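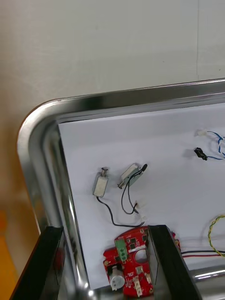

# Schedule of Arrangements

The event was entered in the Urnthorpe hall diary as "Kubo, birthday, dogs (multiple)". The booking ran from 2 pm to 4 pm on the Friday, with half an hour either side for access. I was asked to write the schedule, having written the one for the drainage survey.

Kubo was a greyhound of medium build. His owner, my sister, had set three requirements: a party, a cake, and no incident of the kind that took place at Skultthorpe. I put the third at the head of the document and worked downwards from there.

Invitations went to 20 dogs. Each carried a form with spaces for weight, shoulder height, dietary exclusions and known grievances. Most owners left the last space blank. One attached a separate sheet.

From the returned forms I drew up a seating plan, although few of the guests were expected to sit. Dogs under eight kilos were assigned to the stage end. Dogs over thirty were assigned to the double doors, where the floor was better supported. Kubo was placed at the midpoint, on his own blanket, with a clear line to both exits.

The cake was made to a recipe from the back of an Esach biscuit tin: oats, carrot, egg and minced liver, baked at a moderate heat until firm. My sister weighed it before it left the house. It came to 131 grams per guest, plus a margin. I recorded the margin in the schedule and did not mention it to anyone.

## Proceedings

Doors were opened at 2 pm. The first arrival was a terrier in a paper ruff, followed by a pair of spaniels on one lead. By ten past, the noise in the hall was such that instructions had to be given by hand signal. I had allowed for this in section five.

The hats were issued next. Elastic had been cut to three lengths according to the forms, and two of the forms were plainly wrong. A mastiff listed at nineteen kilos took the longest elastic, then a second one knotted to it, and wore the result over one ear for the rest of the afternoon.
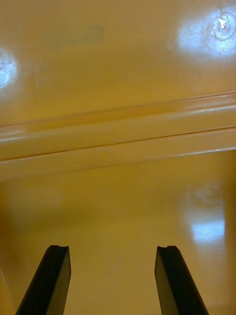 Games followed. Musical mats was run over 4 rounds, with the music stopped from the kitchen by someone who could not see the floor. The rule was that a dog with all its feet on a mat was in. The rule did not cover a dog lying across several mats, and this was how the mastiff won.

Kubo had not taken part. He stood on his blanket with his hat straight and watched the hatch through which the cake would come. I noted the time as 2.50 and brought the cake forward by ten minutes - the only amendment I made to the schedule all day.

It was cut on the hatch counter and served in order of weight, lightest first. Kubo was to be served last, as host. He waited through every name. When his own portion was put down he looked at it, then at my sister, then carried it across the hall without dropping any and laid it in front of the dog whose owner had attached the separate sheet.

She was an elderly collie with a grey muzzle, placed by herself beside the piano at her owner's request. The sheet had said that she disliked greyhounds, with dates.

I had no section for this. The collie sniffed the cake and ate half. Kubo ate the other half, and then lay down at what I would estimate as one metre, facing the same way as her.

My sister asked if I was going to write it down. I said that the margin would cover a second portion, and went to the hatch to fetch it.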